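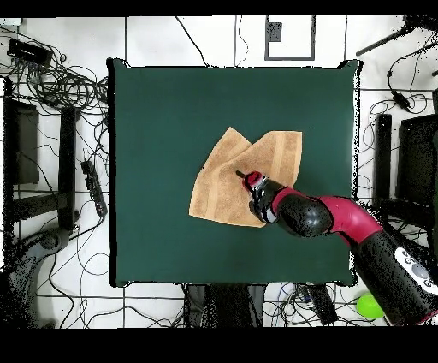 October – towel absorbency, second wash series

Picked up from where the first series stopped. Same question as before: how much water does a cotton terry towel take up after repeated washing, and does leaving out the softener make the difference we think it does.

Stock
Three lots on the shelf now: Zivasach, Plileck and Patwary. The Zivasach lot is the heaviest in the hand and has the longest loops. Plileck is thinner with a flat border at both ends. Patwary came in with a strong smell of finish and I put the whole lot through a plain rinse before doing anything else. The Tunis lot is still not here, so its rows in the table stay blank.

Washing
58 minute cycle, no softener, half dose of powder. Line dried indoors overnight. I had planned to tumble half of them but the dryer was in use until late and I did not want to mix damp times. All towels from all lots went through the same way, so at least they can be compared with each other.

Note for next time: write the lot letter on the care label before washing. Ink on the hem fades too fast. I had to sort two of the Plileck pieces by weight this morning and I am fairly sure of them, but only fairly.

Sink test
Cut square dropped flat on the water, timed until it goes under. 2 squares per towel, taken from opposite corners.
Zivasach: slow before washing, quick after. Went under almost as soon as it touched.
Plileck: no great change. It was decent to start with.
Patwary: floated for a long time unwashed, 29 seconds after the rinse and one wash. Still the worst of the three. One corner of the square stayed pale and dry while the rest darkened, so the finish is probably uneven across the cloth.

Pour test
300 ml over a folded piece on the tilted tray, run-off collected and weighed. Fold matters more than I expected. With the fold facing up the slope, water gets under the top layer and is held. Facing down, a good part of it slides off. All readings before lunch were taken with the fold whichever way it fell, so I have struck those out. Afternoon readings are all fold up and are the ones to use.

The tray also rocks a little on its left foot. Packed it with card for now. Needs a proper shim.

Lint
Zivasach sheds a lot. Filter had to be cleared between loads and there was fluff in the collecting jug, enough that I now strain before weighing. Not a fault in use, I think, but it will upset the figures if anyone forgets.

To do
Second wash on all three lots, same cycle.
Ask the supplier what the Patwary finish is.
Shim for the tray.
Chase Tunis lot again.
Redo the struck-out readings if there are enough clean pieces left – otherwise cut from the spare Plileck towel in the bottom drawer.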